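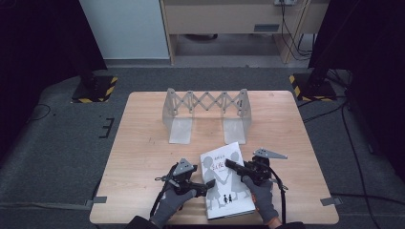 Hosska's new album – worth the wait?

plosttonpete
Well, I've had it on repeat since Friday and I'm so glad she took her time with this one. The harmonies on the slow numbers took me straight back to her first EP, and the horn section on the closing track (I've played it for my mum twice now!) is just gorgeous. Has everyone else had a listen?

Kaisu Heiskanen
I wanted to love it, Pete, I really did. I've followed her since the pub days and I'll still be there with bells on in June, but 17 tracks is a lot to sit through, and the middle stretch all sounds like the one song to me. Her old producer would have trimmed it.

wattle_and_brass
Can't agree there, Kaisu, sorry! The middle is my favourite part, especially on headphones with a cuppa. Hirvonen's drumming is so soft you nearly miss it.

Kaisu Heiskanen
Fair enough, I'll give it another go on the weekend – I've only heard it through the car speakers, and they're pretty ordinary.

E. Huttunen
Does anyone know if the Plostton show is all ages? My daughter knows every word and she'd be heartbroken to miss out. Tickets were $30 last time, which I thought was very fair.

plosttonpete
All ages upstairs, Eino, over 18s down the front. Upstairs has the better sound anyway, and you can get a seat if you're early. Come and say g'day, I'll be the one in the awful green tour shirt.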